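3. Data Collection

3.1 Task and setting

We study a tidying task in which small household items lying on a table are put into an open box, or taken back out of it. The task was chosen for its mix of shapes and surfaces. Hard items roll or slip when they are pushed, while soft ones change shape under the fingers and may look different each time they are set down. A policy trained on blocks and cups sees little of either.

All examples were gathered in people's homes with hand-held grippers. No robot arm was used at this stage. A person holds one gripper in each hand and does the task at the table, and the camera on each gripper records the view past its own fingers. Since the camera sits in the same place relative to the fingers as it would on an arm, the recordings can be used for training without changing the viewpoint.

We did not clear the rooms before recording. In an early round, held in June and known in our logs as Pondis, every table was placed against a plain wall and the items were laid out in rows. Policies trained on those recordings did well in the same room and poorly elsewhere. For the main set, Lilik, we asked people to use a table they already owned, to leave the rest of the room alone, and to put the items down in whatever order they came to hand.

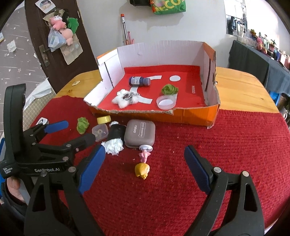 Each session begins with a short check. The operator opens and closes both grippers fully, then touches the two sets of fingers together near the middle of the table so that the two recordings can be lined up in time. The operator then works through the items at a normal pace. No fixed order is given. We found that written orders made people stop and read, and these pauses showed up in the trained policy as long waits above the table.

3.2 Instructions to operators

The instructions fit on one page. Operators were asked to keep the item they were reaching for between the fingers for at least the last part of the approach, to let go only when the item was resting on something, and to carry on after a failed grasp. Failed grasps were kept in the set and marked. Either hand could be used for any item, and handing an item from one gripper to the other was allowed.

Soft items needed one extra rule. With the grippers, several operators pinched the very edge of a plush toy or a piece of fluff and dragged it. This often got the item into the box, but the policy copied the habit and applied it to hard items, where it failed. After the first 60 sessions we asked operators to close on the thickest part of soft items.

3.3 Filtering and labels

The main set holds 2,615 recordings. A recording was dropped if either gripper lost tracking for more than a second, or if the time check at the start could not be found. The remaining files were cut at each release, so one recording gives several shorter pieces. Every piece has a one-line text label naming the item and where it ended up.

Labels were written by two people working separately, and Ruoxi Feng settled the cases where they differed. The two agreed on 98 percent of end positions. Agreement on item names was lower, at about 90 percent, mostly over small parts that could be called a lid, a cap or a ring. We kept both names in those cases and picked one at random during training.

Two homes, listed as Kongkaew and Zatitz, were held out entirely. Nothing recorded in them was used for training or for choosing settings, and all results in Section 4 marked "new home" refer to these two.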